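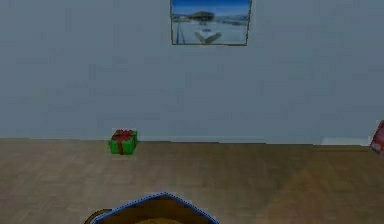

浅色墙面,墙上挂了一幅带框的画

合买彩票中了小奖,有人没交钱,该不该分?(求快点回,周五要算账)

Jyoti Dwivedi

先说情况,比较乱,大家凑合看。

我们办公室一直有个合买小组,买的是Sterkulau那个周中开奖的票,固定号码,从来不换。一共6个人,每人每期出5欧,钱交给Wojciech Zieliński,他下班路上去Malinowski那家小店买。店就在电车站对面,老板认识他,每次都不用说号码。

群里有个置顶,写着谁交了谁没交,算是我们唯一的“合同”吧。没签过字,也没打印过,就是一条消息,Wojciech自己改来改去。

9月那期中了,不是头奖,别激动,700欧。税什么的这个金额不用管,店里直接给的现金,现在钱在Wojciech抽屉里锁着。

问题是,那一期Stijn Geerts没交钱。他那周在外地,群里发了一句“先帮我垫一下,回来给”,发的时间是晚上,截止前17分钟。Wojciech说他当时已经买完票了,手机放包里,根本没看到。票还是按老样子买的,总金额也没变,就是说少的那5欧是Wojciech自己掏的,他说是习惯了,反正老是有人晚交。

现在两边意见:

Stijn觉得他有份,理由是以前谁晚交都算数的,他自己也替别人垫过,而且他说了要给。回来第二天就把5欧放Wojciech桌上了。那时候已经开完奖了。

Grażyna觉得没份。没交就是没交,中了才来交谁不会啊。她还说要是没中他肯定就忘了(这个我觉得有点过分,Stijn不是那种人,不过他确实忘过一次,好像是春天的时候)

Wojciech自己不吭声。按道理那一份要么是Stijn的要么是他的,他也尴尬,问他就说你们定,我怎么都行。

我夹在中间是因为帐是我算的。。。表格在我这。周五要分钱,下周有两个人休假。

想问:
这种情况一般怎么算?有没有什么通行的规矩?
是按6份还是按5份?还是那份归垫钱的?
Stijn事后给的那5欧要不要退?
以后怎么写规则才不吵?我们是不是得签个什么东西,口头的到底算不算数

另外别劝我们别买彩票了,谢谢,上次问别的问题底下一半都是这种。

补充:有人私信问票上写了谁的名字。没写,不记名的,就是普通纸票。Wojciech每次买完会拍照发群里,那期也发了,照片时间比Stijn那句话早。Stijn说他发消息的时候没往上翻,没注意到照片。

再补充:Hitetti那个app我们试过,两个人装不上,后来就没用了。所以别推荐这个。

Bogumił Adamczyk

我们厂里合买搞了好多年,吵过不止一次,说说我的看法,不是律师啊,各地规定不一样,大金额一定去问专业的。

先看你们以前怎么做的。没有书面规则的话,能拿出来说的就是一贯的做法。你自己写了,“反正老是有人晚交”,Wojciech也一直垫。那就是说你们组默认的规矩就是晚交也算,垫了就算借的。既然以前晚交的人没中的时候都补了钱,那中了的时候突然说不算,说不过去。

Grażyna那个说法不是没道理,很多正规的合买协议里就是写死的,截止前钱没到就出局。但那是写了的。你们没写。

还有一个点,票的总金额没变。Wojciech掏那5欧的时候心里想的是什么,这个很关键,是给自己多买一份,还是替没交的人垫。他要是说“习惯了”,那就是垫。你让他自己在群里说一句清楚的,别老说怎么都行,他不表态你们吵到明年。他说是垫,那份就是Stijn的,5欧收下,完事。他要说那是我自己加的,那他拿两份,5欧退给Stijn。

按5份分是最没道理的一种。另外四个人每人就出了一份的钱,凭什么多分?Grażyna要是主张这个,你问问她多的那部分是谁出的本钱。

至于Stijn那句话Wojciech看没看到,我觉得不影响多少。没看到他也垫了,说明不管有没有那句话都是这么办的。

算账:700除以6除不尽,每人116欧多一点,零头我们一般留着买下期,不要为了几毛钱再开一轮会。要分得精确你就四个人116.67,两个人116.66,加起来正好700。谁拿少的那一分钱抽签去吧。

以后的规则,我把我们那张纸大概写一下,你自己改:

组里都有谁,全名,谁管钱
每期多少钱,买什么,固定号码抄上去
几点之前交,交给谁,现金还是转账
没按时交的怎么办。这条最要紧。要么不垫,当期没份,票少买一份;要么允许垫,写清楚最多垫几期
管钱的人生病休假谁替
中小奖怎么处理,是分掉还是滚到下期,多少以下算小奖
中大奖谁去领,要不要找人见证
谁想退出,提前多久说
管钱的人忘了买怎么办,赔不赔。我们写的是不赔,只退当期的钱,不然没人愿意干这活

打印出来所有人签字,写上日期,每人拿一份。有人进出就重新签,别在旧的上面划来划去,我们划过,后来谁也看不懂那个箭头指的谁。

口头的算不算数,很多地方口头约定也是约定,难在证明。你们有群聊记录其实已经不错了,先截图存下来,置顶那条是能改的,这个不太好,以后每期发一条新的,不要改旧的。

Darkwood_老王

分6份,请Wojciech喝一杯。700块钱吵成这样,同事还做不做了。

要是中了头奖呢?你们想过没有,赶紧把规矩写了。

还有固定号码那个,最危险的就是哪期忘了买,偏偏开出来。换成自动续期的吧,我们这边店里可以一次买好几期。你们那的店不知道行不行,问问老板

Grażyna Baran

我就是帖子里那个Grażyna,同事把链接转给我了,谢谢啊Jyoti,名字都不改一下。

我说两句。我没有主张按5份分,从来没说过。我的意思是那份应该归Wojciech,钱是他出的,风险也是他担的,每次跑腿也是他。Jyoti你表格里写成“Grażyna:5份”是你写错了,麻烦改掉。

“肯定就忘了”那句我是说了,当时有点急,已经跟Stijn道过歉了。

楼上Bogumił说的让Wojciech表态,我同意。今天中午问了他,他说当时就是当垫的,没想过多拿一份。那行,那就6份,我没意见了。他在群里也发了,你们去看。

但是规则必须写,我坚持。截止时间定在开奖当天中午12点,中午之前钱没到就没份,不许垫,谁都不行,包括我。Stijn说他同意。还差两个人没回。

零头留着买下期可以。

Jyoti Dwivedi

啊对不起对不起,表格改了,是我理解错了。名字本来想改的,发的时候太急忘了,现在编辑不了标题以外的地方了,管理员看到能不能帮忙处理一下

那就按6份,每人116,剩下4欧放下期。Bogumił那个清单我抄走了,已经打了一版,“管钱的人忘了买”那条大家还在讨论,Wojciech说要是让他赔他就不干了,我觉得合理。

自动续期的问过了,Malinowski店里能弄,最多几期老板说要查一下,周五去拿钱买票的时候顺便问。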